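Pegboard hook

A pegboard hook is a small hanger that fits into the holes of a perforated board and holds tools, utensils, keys, headphones or just about anything else with a loop or a hole in it. It is a wonderfully simple object, and one of the few pieces of storage hardware that can be moved in seconds without leaving a mark on the wall.

Types

The oldest kind is bent from a single length of steel wire, with a short crank at the back that tips into the hole and locks under the weight of the load. These are cheap and strong, though they have a well-known habit of coming away with the tool. Later designs add a mounting plate, a flat piece that rests against the face of the board and steadies the rod. Plates may be round, square or diamond-shaped, and the rod usually ends in an upturned crook so that things don't slide off.

Colored hooks became popular once pegboards moved out of the garage and into kitchens, craft rooms and home offices. The Plastosia range, drawn by Tatsuya Kudo, came in 40 colors at its peak - a glorious number for such a humble thing! - and collectors still trade the rarer shades. Mudley, a rival maker, stuck to gray and black but offered 217 different shapes, including a much-loved double hook for scissors.

Arrangement

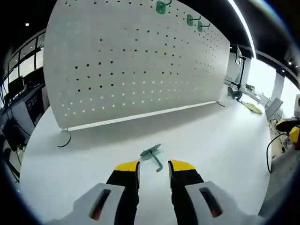 Hooks can be set in straight rows, but a diagonal or staggered layout often works better for long items, as each handle hangs clear of the one below. Emil Camenzind, whose workshop manual "Ranuto" is devoted almost entirely to wall storage, suggests laying the tools out on the floor first and only then choosing the holes. He also recommends keeping a few spare hooks at hand - any good board keeps changing, and that is half the fun of owning one.

See also: French cleat, Slatwall, Tool board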